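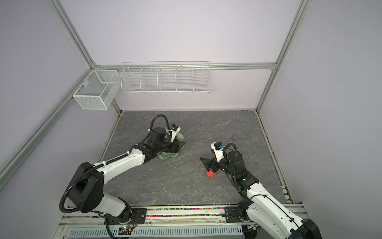

Orklow Two-Arm Bench Kit: Questions I Get Asked a Lot

I'm Oskari Salminen and I've run an Orklow kit in my shop since October. People keep emailing me the same stuff before they buy (please keep doing it, I like the company!), so I finally put my answers on one page.

What do I get in the crate?

Two arms, two grippers, the front rail they bolt to, the aluminum extrusion for the enclosure, wall panels, and a bag of hardware that is way bigger than you'd expect. The printed work mat is an extra. I went with gray marble and I'd buy it again, though some folks prefer plain.

How long does it take to put together?

It took me 23 hours, spread over a lot of evenings, and one whole evening of that was me putting the back rail on upside down. The Rissanen manual (they write the docs for Orklow) is good on the arms and pretty thin on the frame. Build the frame first, check it's square, then hang the arms. You want a second person for that part, trust me.

Can it handle soft or odd-shaped things?

This is the big one! I practice with food shapes, mostly fruit, and a plate or bowl to put them in or take them out of. Grapes are my favorite test, a bunch gives the fingers so many bad places to grab.

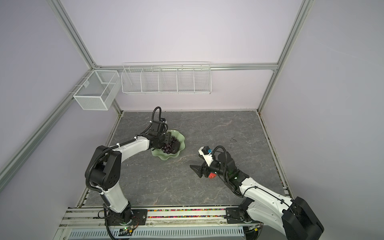 Left gripper down over the grapes on the green scalloped plate.

For round stuff like apples, I go slower and come in from the side. Start with the gripping force at 5 on the slider and work up from there. The factory setting is a lot stronger and I don't love it for anything with a skin.

Do both arms really work at the same time?

Yep, they share the middle of the table, and the Okik software keeps a no-go zone between them that you can shrink or stretch. I left mine wide for the first month. With it tight you can have one arm busy at the bowl and the other one holding something close by, and it's a lot of fun to watch.
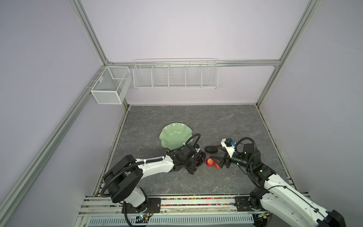 Red fruit in the right gripper, left arm over the grapes.

Do I need the cameras?

For playing back moves you taught by hand, no. For anything where the items land in a different spot each time, yes, get the gripper-mounted ones. They sit on a little bracket on top of the gripper. Run the calibration again any time you bump one, it's quick.

Are the wire baskets part of the kit?

They're in the Barnuda accessory pack, the long one with five compartments and the smaller mesh one. They hook onto the rails.

How loud is it?

Quieter than my fridge at normal speed. Full speed has a whine to it, and my dog leaves.

What did it cost you?

$1,278 for the accessories, cameras and mat together. The base kit price depends on which arm length you pick, so ask Orklow for a quote, and ask about shipping too. My crate weighed 44 pounds more than the listing said and the freight bill went up with it.

Would you buy it again?

Yes, but I'd skip the express shipping and spend that on spare finger pads. I go through those faster than anything else on the bench.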